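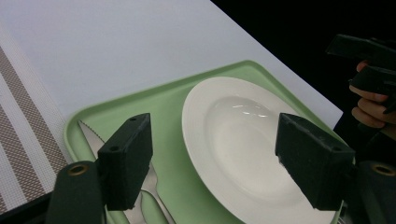
Soup Club is back, and it's bread this time as well!

We've missed this so much. After a long break the Wednesday lunch is on again at Flenberg Hall, doors open at noon, and the first pot of the season will be the red lentil and roast squash one that so many of you asked for (yes, with the toasted cumin on top). There are 34 places at each sitting and two sittings, so do put your name on the sheet by the door or ring the office before Tuesday teatime.

The new thing is the bread. Donolmont Bakehouse are letting us have their day-old sourdough, and it makes the most wonderful croutons – torn up rough, tossed in oil and a bit of garlic, then 16 minutes in a hot oven, with a shake of the tin halfway through. I made a batch at home to try it and they never got as far as the soup!
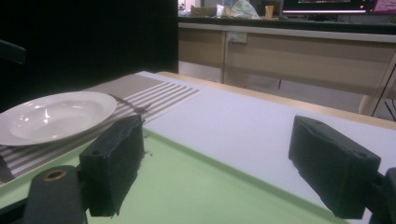

Flenberg Community Kitchen – Lunch Team

If you'd like to cook with us, mornings start at half past nine with the chopping, and you don't need any experience at all. We supply aprons and knives. Bring a tub with a lid, as there's often a ladle or two left at the end and it freezes beautifully.

Lunch is £2, which covers soup, bread and a cup of tea. Please tell us about allergies when you book. Celery is in nearly everything we make, but we can do a separate pan if we know in time.

Coming up after the lentil: leek and potato, then a smoky black bean one with lime that we first tried in February and have been itching to make again. Recipe cards are on the rack in the Jonoven Road entrance, help yourselves.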